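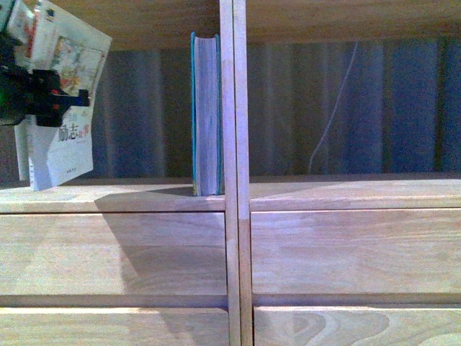 Session 4: Placing a book on a shelf

Course: Build an Arm at Home
Instructor: Irena Witkowska
Room: Gresitholm shared workshop, back bench

Before you come

Bring your arm with the gripper calibrated from Session 3. The Beddoe controller should be on the May firmware. If you are running Callomia for motion planning, load the shelf model from the course folder and check it against your own shelf with a tape measure.

1. The shelf as an obstacle

The planner needs four surfaces: the shelf the book will stand on, the board above it, the divider and the side wall. Model the divider as one solid block even if yours is made of two boards. Add 5 mm of padding to every surface. An open back is not a wall, so set a depth limit by hand or the arm will push a book straight through.

2. Grip

A paperback bends. Hold it upright and close enough to the middle that the cover does not swing away from the pages. Start with the grip force at 18 percent and go up in small steps. A hardcover can take more, but the jaws slip on glossy boards – use the rubber pads.

3. Approach and release

Come in from the front with the bottom edge of the book above the shelf. Lower slowly until the motor current rises, then stop. Open the jaws and wait 125 milliseconds before backing out along the same line.

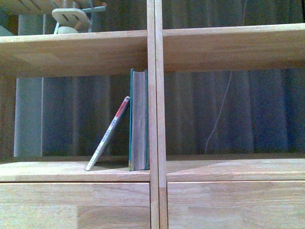 A thin book next to a thick one can be left standing or leaning. For this course, leaning against its neighbor counts as placed, as long as the bottom edge is on the shelf and the gripper can leave without touching it. Write down which of the two you got on each run.

4. Homework

Run the placement with one paperback and one hardcover. Save the Gustix log for each run and note the grip setting you used. Bring the logs to Session 5.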